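搜索往期内容　请输入关键词　搜索

字距这件小事（以及我为什么又重做了一遍门牌）

27/03/2024

上一期发出去以后，收件箱里问得最多的居然是文末随口提的那句"我最近在重排一块门牌"。好吧，那这期就专门聊字距。先打个招呼，这一篇很啰嗦，赶时间的朋友可以直接跳到后面讲怎么自己动手调的那段，剩下的人倒杯茶，咱们慢慢来。

先说门牌。去年冬天我接了个很小的活儿，给一家叫 Ocampo 的咖啡馆做门口的铜牌，就六个字母，全大写，连地址都不用放。老板的原话是"简单点就好"。我当时心里还挺美，六个字母能有多难？结果第一稿挂上去，我站在马路对面一看，整个人都不好了。O 和 C 之间像漏了风，A 和 M 又挤得像早高峰，最后那个 PO 更是单独抱成一团，远看像"OCAM"后面跟了个不认识的亲戚。在屏幕上明明好好的！我前一晚还放大到满屏看了半天呢。

后来想想，毛病就出在"放大到满屏"上。字放得越大，你越是在看一个一个的字母，字母之间那点空白反倒没在看。到了街上，人家走路经过，瞟一眼，看到的是一整条深浅不匀的灰。哪里松哪里紧，一下子全露出来了。所以我现在的习惯是先缩到指甲盖那么小看一遍，再打印出来贴在走廊尽头看一遍（我家走廊不长，但够用了），最后才回到屏幕上抠细节。顺序倒过来真的会走很多弯路，别问我怎么知道的。

有读者来信问，字距和字偶距到底有什么区别，软件里两个选项摆在一块儿，名字又像，每次都点错。我也点错过，而且点错了很久。粗略地讲：字距是整行一起松或者一起紧，大家步调一致；字偶距是专门管某两个字母之间的关系，比如 A 和 V，一个往左斜一个往右斜，中间天生有个大口子，得把它们往一块儿推一推。T 和 o 也是，那个小写的 o 其实可以往 T 的横杠底下躲一点。字体设计师一般已经替你调好了一大批，可是一旦字号变得很大或者你把整行拉得很开，之前的比例就不那么管用了，还得自己再过一遍。

说到拉开。大写字母排成一行的时候，我几乎总会多给一点空，这算是老规矩了，印书的人很早就这么干。大写字母本来是拿来打头的，旁边设计时配的是小写，现在忽然让它们肩并肩站成一排，谁都不习惯，挤在一起就像一堵墙。稍微松一松，眼睛能透口气，读起来也不费劲。小写就千万别这么干了，小写字母之间一拉开，单词的轮廓就散了，读着读着会断掉。我看过一张婚礼请柬，正文全是小写斜体，字距拉得比字母本身还宽，我把那个酒店名字念了好几遍都没拼出来，差点走错地方。

那到底拉多少合适？每次讲座都有人问，每次我都答得支支吾吾。字号越小，越要松一点；颜色越浅、底子越深，也要松一点，浅色字在深底上看着会往外胀，字与字容易糊到一起。字本身越粗，里面的空间越小，外面的空间也可以跟着收一收。反正就是里面和外面得商量着来。O 肚子里有多少空，O 和旁边字母之间就该有个差不多的空，这样一行下来，黑白才能匀。我第一次听人这么讲的时候觉得玄乎，后来自己刻橡皮章刻坏了一堆，忽然就明白了。

插一段刻橡皮章的事，反正也没人拦我。刻章的时候你拿刀挖掉的全是空白，字是剩下来的，手上一直在跟空白打交道，对空白的感觉一下子就来了。我强烈建议每个做版面的人都去刻两块玩玩！不用刻得多好，就刻自己的名字，刻完了盖在纸上，毛病全在那儿，赖都赖不掉。用最便宜的橡皮就行，刀要快，刀钝了反而容易伤手。中文名字也可以刻，不过中文是方块，字里的空白比较分散，"一"和"鬱"放一起那叫一个热闹，要讲得单开一期了。

回到拉丁字母。上个月我还去看了 Zovasport 新开的那家店，就是卖跑鞋的，门脸很大，招牌也很大。那个 Z 和 o 之间的关系处理得真好，我站在门口看了好一会儿，店员大概以为我在犹豫要不要进去。后来我进去买了双袜子，算是交了参观费。再往里走就没那么讲究了，试衣间门上的小牌子明显是后来补的，字体倒是同一款，字距没动过，小小一行黏成一片。这种情况太常见了，大招牌有人管，小标签没人管，可是大家每天摸得到、凑近了看的，恰恰是小标签。

所以我最近养成了一个有点烦人的爱好，专门看东西上的小字。电饭锅的型号、水表上的厂名、公交车扶手底下那一行、折叠伞伞柄上印的牌子，逮着什么看什么。朋友跟我吃饭，我把人家的酱油瓶转过来转过去，人家问我找什么，我说看这个 R。现在他们已经习惯了，还会主动把奇怪的瓶瓶罐罐给我留着。看多了你会发现，器物上的小字其实有几种常见的脾气。

第一种是老实型，照着字体默认的间距打上去，什么也没动，大多数旧家电都是这样，有时候还挺可爱的，尤其是那种冲压出来的金属铭牌，笔画末端都圆了，间距大一点小一点也没人计较。

第二种是塞满型，地方就那么一点儿，非要把公司全称、地址、电话、产地都放进去，最后只好把字压扁了挤在一块儿。我家有个 Tustska 的老台灯，底座背后那块标签就是这样，字扁得像被人坐过。不过台灯是真好用，用了这么多年灯臂都没松，我也就不说它了。

第三种是疏朗型，几个大写字母，小小的，颜色也淡，一个一个隔得很开，安安静静待在一块深色的面上。这几年特别多见。喜欢的人觉得干净，不喜欢的人觉得装，我嘛，两边都占一点，做得好的我是真喜欢。 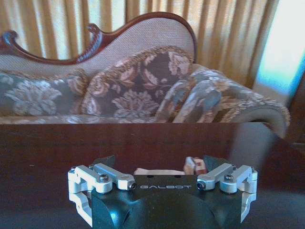 黑色面板上的一行 GALBOT：浅灰小字，全大写，字距很宽

疏朗型最怕什么？怕拉到散架。字母隔得太远，每个字母就自己过自己的了，你得一个一个念，念完了再在脑子里拼起来。我自己的土办法是眯眼睛：眯到快看不清的时候，如果还能感觉到那是"一条"，就没问题；要是变成了几个孤零零的点，那就往回收。另外还有个容易忘的地方，软件加字距的时候，一般会在最后一个字母后面也跟着加一截空，你居中对齐，看着就总是偏左那么一点点。我早年交过一批名片，就是这么偏的，客户没看出来，我自己看了几年，每次见到都想从桌上收回来。最后那个字母后面的空记得去掉！

再说字母的搭配。A、V、W、T、L、Y 这几个是最不省心的，边上有大块的斜角或者空角；H、I、N 这种直上直下的最老实；O、C、G、Q 是圆的，两边鼓出来，中间可以靠近一点。所以一般是直和直之间留得最多，直和圆之间少一些，圆和圆之间最少。L 后面跟着什么特别要命，L 的右上角是空的，后头要是来个 T 或者 Y，上面空下面也说不清，简直没有好答案，只能把别的字母都放松一点去迁就它们。每次拿到名字我先看里面有没有 LT 或者 LY，有的话报价的时候心里就先叹一口气。

好了，说动手。假设你手里有一行大写字母要排，我的步骤是这样的，谁有更好的办法欢迎来信骂我。先选好字号和粗细，别边调字距边换字体，那样永远调不完。整行加一点字距，加到你觉得稍微有点多，先放着。然后每次只看相邻的三个字母，拿张纸把其他的遮住，看中间那个字母是不是站在正当中，歪了就挪。挪完一组往右移一个字母，再看，一路看到头。到头以后把整行倒过来看，对，就是上下颠倒，颠倒以后你不会再去读它，眼里只剩形状，哪里有洞哪里有疙瘩特别清楚。然后去做点别的，洗个碗什么的，回来再看一遍，通常会发现刚才改过头了。

那块铜牌后来我就是照这个法子重做的。C 往 O 那边靠了一点，A 和 M 松开，PO 整个往左带了带，挂上去以后老板说"咦，好像擦亮了"，我就当是表扬了。第一块旧牌子我要了回来，现在搁在书桌上压稿纸，挺沉的。

顺便回答几封信。有位读者问 Perkness 这款字体适不适合排很小的字，我试了，小写还行，大写里的 K 和 N 凑在一起腿脚太多，小字号下会发黑，要用的话得再松一点，或者干脆换细一档的。另一位问能不能全交给软件自动调，可以的呀，排正文我就是全自动，一本书那么多字，手调会疯掉。只有标题、招牌、名字这种就那么几个字母、又要让人看很久的地方，才值得坐下来一点一点抠。还有人问中文标题要不要加字距，我的看法是看字体，宋体大标题我通常反过来收紧一点，黑体有时候不动，楷体最好别碰。

上次征集"你见过字距最离谱的招牌"，一共收到937张照片，我真的一张一张看完了，看得眼睛发酸，但是笑得很开心，谢谢大家！挑了8张会印在下一本小册子里，入选的朋友我会单独写信来要邮寄地址，请留意一下垃圾邮件箱，我的信老往那里面跑。小册子预计六月印好，纸还没最后定，我在两种之间摇摆，一种偏黄，摸着舒服，一种偏白，印浅灰字好看。订阅的朋友可以回信投个票，就写"黄"或者"白"就行。

下一期想聊数字，为什么门牌号里的 1 总是显得离别人特别远。手边有奇怪门牌的，先替我拍下来存着。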